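Workshop tips: getting decent demos out of a simulated bench

I've been recording practice runs for our Skimel arm since November, and my best tip is dull – start each run from a slightly different spot. My first 90 all began the same way and the model learned very little from them. 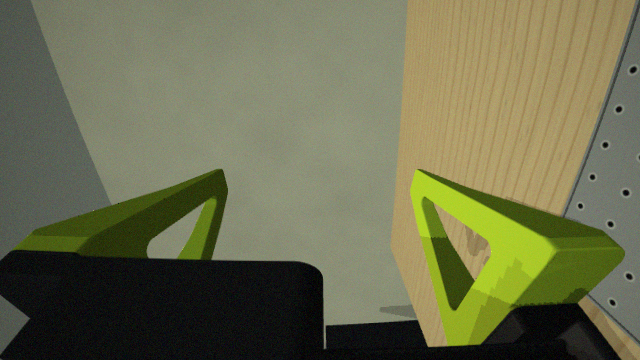

Bin the dithery ones too. I kept 707 and don't miss the rest. Zübeyde Tuncer taught me to write a short note after every take, even just "too fast", and it saves hours later.
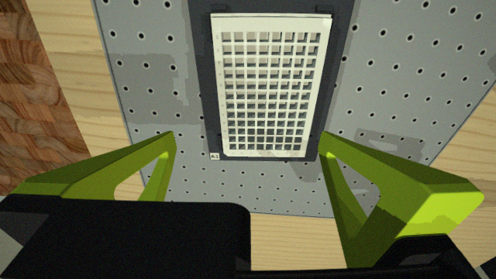 Go slowly near the plate holder, and stop for tea before your hands get sloppy!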